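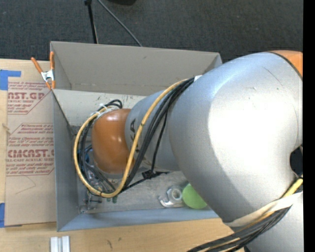

A gray bin on one of the light wooden tables.

Sorting and Packing Assistant, part-time
Gristberg Book Exchange, Brolthorpe

Gristberg takes in used schoolbooks, cleans them up and sends them out again to schools and families. We are hiring two assistants for our Brolthorpe location. The jobs start as soon as possible after the closing date.

Hours and pay
14 hours a week, worked as four shifts. Shifts run mornings or afternoons and are set a month ahead. Pay is hourly and goes out every two weeks. Extra hours are available in September, when orders are heaviest.

What you will do
Check books for missing pages, writing and water damage
Sort by subject and grade level
Pack orders and print shipping labels
Enter stock in our Nultolen catalog (training provided)
Answer the phone when the front desk is busy

What we ask
You can lift 40 pounds and stand for most of a shift
You read English well enough to follow a packing list
You are 18 or older
Experience in a library, store or mailroom is helpful but not required

Parking is free behind the building. The Eren Street bus stops at the front door.

To apply, send a resume or a short letter to our Brolthorpe office, or drop it off at the front desk. Please list the shifts you can work. Applications close November 1, 2023.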